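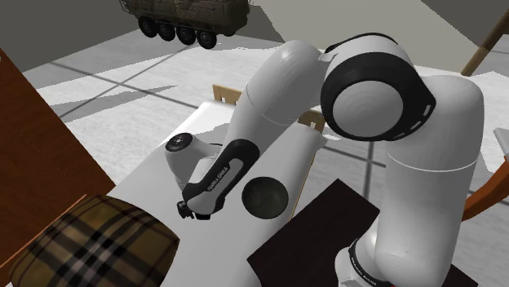
The simulated arm over the white table, with the dark bowl, as it stands this month.

Home | Workshop news | Projects | Open evenings | Contact

From the robot corner: the table before the table

Many members ask me when the arm will come to the Vernbridge workshop. The answer is still "in spring, if the money is there". Until then we build everything in simulation, and I want to tell you how far we are.

The model is a Franka Emika arm standing at one side of a long white table. The task we chose is very simple to say: go down to the bowl, take it by the rim, lift it, put it back. In our picture the fingers are still empty and a little to the left of the bowl. This is the part that took us most of October.

Our first bowl was a solid block for the physics engine, although it was drawn hollow. The finger which should go inside the rim was pushed away each time, and the bowl jumped. Miklós Kerekes cut the collision shape into 56 small pieces and now it behaves much better. He also made the friction lower than I wanted, and I must admit that he was right.

The second trouble was the elbow. With the hand so low, the solver liked to fold the arm to the side, and once it passed through a chair. We now give it a preferred posture with the elbow high, and the chairs are obstacles also for the planner – before this they were only decoration. Veronika Medve did the room itself, with the tiles and the shadows. She says that a grey empty box teaches you nothing about cameras, and I agree.

Last Saturday we ran the whole sequence 3,920 times on the old Mazurek computer, which needed the full night. The results are on the shared disk in the folder "bowl4". Please do not rename it, the scripts look for this name. In most of the failures the hand comes down too near to the rim and tips the bowl over. Corina Lungu is now writing a slower approach for the last two centimetres.

What we need from you: a person who can weld, for the frame of the real table, and bowls. Any bowls, up to 4 from each member, dark ones preferred. We would like to measure them and make models of them. There is a crate with the label "Tratora" beside the lathe where you can leave them.

We meet at 7 pm in the small room upstairs. Beginners are welcome, and you do not need to bring a computer.

Mariann Pálfi

Recent items
Laser cutter closed for new mirrors
Piret Lapiņa on repairing a Nerberg drill press
Key cards: please return the old ones
Timber order, second round

This site uses cookies to remember your settings. Accept | Read more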